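Ticket 428 - Heating timer in the workshop keeps losing its settings
Opened by: Nabila Mahrous
Product: Gradow wall timer
Status: waiting for customer

Hello all, and thank you for being so patient with me on the phone. I promised I would write it all down properly, so I have made a pot of tea and will do my best.

The timer is meant to bring the heating on at six and switch it off at four. It did this beautifully all winter. Now, every few days, it goes back to the factory times and the clock shows midnight, so we come in to a cold room - or to a very warm one, if it has been left running. 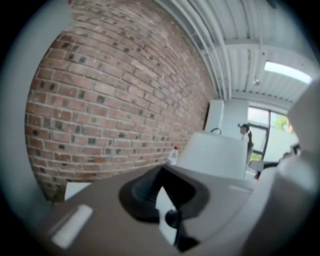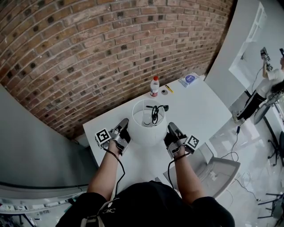
Brick wall at our end of the building, in both.

Laine Kairys replied on Mon 29 June: thank you for such a full account, Nabila, it really does help. A clock that goes back to midnight nearly always means the timer has lost power for a moment and the little backup battery could not carry it through. Could you please hold the Menu button until the battery reading comes up, and tell me the number? Anything under 300 and I would happily post you a new one.

Nabila Mahrous: it says 100! Oh dear. I did wonder, as the display had gone rather faint. Please do send one, and if there is a knack to getting the cover off I should love to know it, as I broke a fingernail on it last time.

Laine Kairys: battery in the post today. Press the cover in at the bottom, then slide it up - no fingernails needed. Your times will have to be put in once more afterwards, and I will leave the ticket open until July so you can see how it gets on.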